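Could Archers Really Block Out the Sun?

You have seen it in movies. A line of archers pulls back their bows, somebody yells, and the sky goes black with arrows. Then the whole enemy army falls over. It looks great. But should you believe it?

Let's check. Good history detectives don't trust a story just because it is exciting. They ask who told it, how that person knew, and whether it could work at all.

What is a longbow?

A longbow is a tall wooden bow, often taller than the person using it. Many were made of yew. The string was usually hemp or linen. There are no wheels and no sights on it, and nothing to hold the string back for you. When you pull, your own back and shoulders do all the work.

How hard is it to pull? The bow at a summer archery camp might take 22 pounds of pull. A war bow could take 110 pounds or even more. Try to imagine lifting a grown-up with three fingers! So when a book tells you that any farmer could pick up a longbow and win a battle, be suspicious. Archers started young, with small bows, and moved up to bigger ones as they grew. Skeletons of archers have been found with changes in their shoulder and arm bones, probably from years of pulling.

Did they hold the string and wait for the order?

In movies the captain shouts "Hold... hold... HOLD!" while everyone stands there with the bow fully bent. Now think about those 110 pounds again. How long could you hold that? A few seconds, maybe, and then your arms would shake and your arrow would go into the mud. Archers drew and let go in one smooth motion. The captain also would not shout "Fire!" That word belongs with guns, which need a spark. Nothing on a bow gets lit.
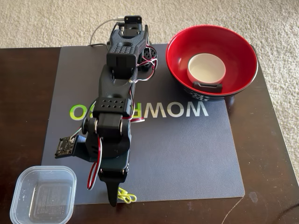
How fast could they shoot?

Some books say 12 arrows a minute. Some say 10. Some say even more. A strong archer might manage a speed like that for a very short time, but then what? Arms get tired. Arrows run out, too. If an archer carried 24 arrows and shot 12 a minute, they would all be gone in two minutes, and most battles went on for hours. It makes more sense that archers slowed down and picked their moments.

The members of the Clulden history club tested this at their July camp in Cairns field. They used lighter bows than the real thing, and they still had to stop and rest. By the end of the afternoon they had shot 738 arrows between them, and then they spent a long time looking for them in the grass. The sky stayed blue the whole time.

Of course, a club is not an army. If 1000 archers all shot together, that would be a scary sight -- and a scary sound. But dark as night? Arrows are skinny, and there is a lot of sky.

Could an arrow go through armor?

Sometimes. It depends on the arrowhead, the distance, the angle, and how good the armor was. Arrows could get into gaps, and they could hurt horses. Good steel plate stopped a lot of them. Be careful with anybody who says "always" or "never" about this one. People who study it for a living still argue.

Why do the stories get so big?

Winners like to brag. Losers like a good excuse. And many writers put their stories down years later, sometimes without having been there. The next time you read about a huge cloud of arrows, ask who was counting.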